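What should I expect from the open day at Prumen?

Grukine
Posted in March

I would like to take my two nephews to the open day of the automation workshop at Prumen. The programme mentions a "hands-on gripping demonstration", and visitors may try a hand-held gripper at a wooden table. I attach the pictures I have of the demonstration. Is it suitable for children, and must I book? I wrote to the organisers but I did not receive an answer yet.
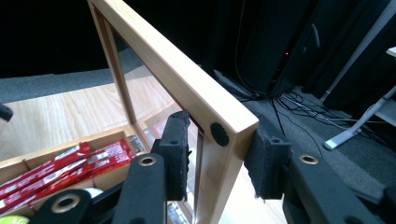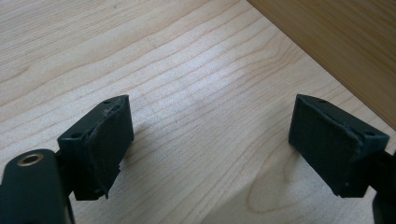
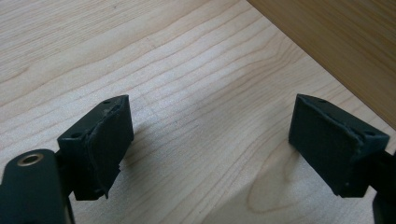
Henik
Yes, you must book for the demonstration, but for the rest of the open day you can simply walk in. The booking is on the same page where the programme is, at the bottom, and it is easy to overlook. Last time I went with my daughter and we waited for over 2 hours because I did not know this. She was nine and she liked it very much. The person at the desk explains slowly and lets everybody try, only the talk before it is rather long for a child. I recommend to come at half past nine, when the hall is still quiet. Please take also something to drink, the canteen was closed in the afternoon.

Ikonen
went last year, it was ok. parking is terrible, take bus 517

Grukine
Thank you both, this is very useful. I have found the booking form now and I reserved 2 places for the boys. For myself I did not reserve, I hope that an adult may stand beside them and watch. If somebody knows whether the talk can be skipped, please write it here.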